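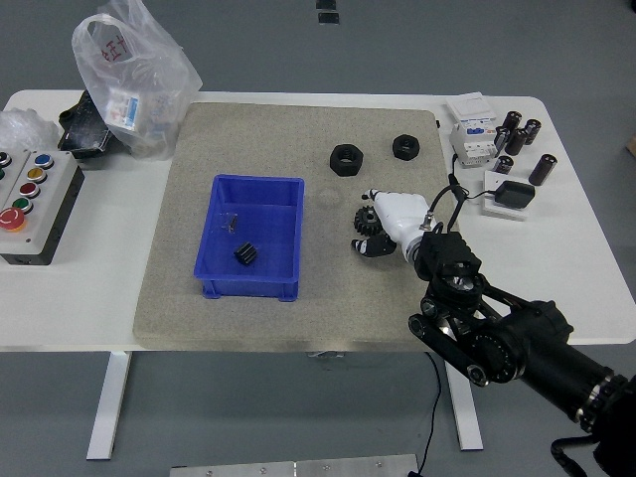 November, second bench session on the Stiver lenses

Started 9:40. Karim wants a yes or no on the new bronze polarized lens before Clundarik prints the swing tags. The claim on the draft tag is "more contrast, less glare, no color shift." I have trouble with the third part. A bronze lens shifts color. You put it on and the world goes warm. Whoever wrote that has not worn the thing outside.

Pairs on hand: the tortoise frame in the Ezzat shape, bronze lens, and last year's matte black with the gray lens for comparison. Both wiped with the same cloth. Aicha brought her own pair in as well, which has been sat on at least once, so I left it out of the numbers.

Polarization first. Held each one up to the old LCD monitor and turned it. Gray goes properly dark at the crossing point, both sides. Bronze goes dark on the left, and on the right it leaves a brownish patch near the nose. Turned it round and looked through from the back, same patch. Could be stress from the frame squeezing the lens. Popped the right lens out and looked again: patch mostly gone. So I blame the groove and leave the film alone for now, but that is one pair and I wouldn't bet lunch on it.

Houda asked if a customer would ever notice. Fair question. On a phone screen in a car, maybe. On a beach, I doubt it.

Scratch test. The supplier sheet says the hard coat is good for 3000 rubs with a dry cloth. It doesn't say what cloth, what load, or who was counting. I ran 40 by hand with the gritty pad, which is a far nastier thing, and got fine hairlines on both lenses. Bronze shows them less, I think only because the flash mirror hides them. Put the desk lamp low and to the side and they are all there. Would not write "scratch resistant" on anything. "Hard coated" is true and I can live with it.

Hinges. The tortoise pair opens stiffer on the left than on the right. Backed the screw off a hair and it evened up, then crept tight again after a few openings. Thread lock may not have gone on at the Jornarport end. Yareli to ask them, and to ask for a written answer this time. Last time we got a phone call and then a different phone call.

Weight with case 63 g. The tag says "featherlight." No comment. Hazem says everybody writes featherlight. He also likes the tortoise, says the pattern runs deeper than on the samples from spring. I put them side by side under the window and couldn't tell. He could, or said he could. Lens tint next to the temple color does look good, I'll give him that.

Special edition box: the numbering is printed on the sleeve and nowhere on the frame. So you lose the sleeve and you have a regular pair. Asked Karim about it, he said collectors keep the sleeve. Some do.

To do
- 13 more pairs from the same lot, crossing check on all of them, lenses in and out
- measure the groove on the right side, compare with the drawing (rev on the server is old, get the new one from Aicha)
- strike "no color shift" from the tag
- new gritty pads, this one is done

Answer to Karim for now: not yet. Stopped 12:15.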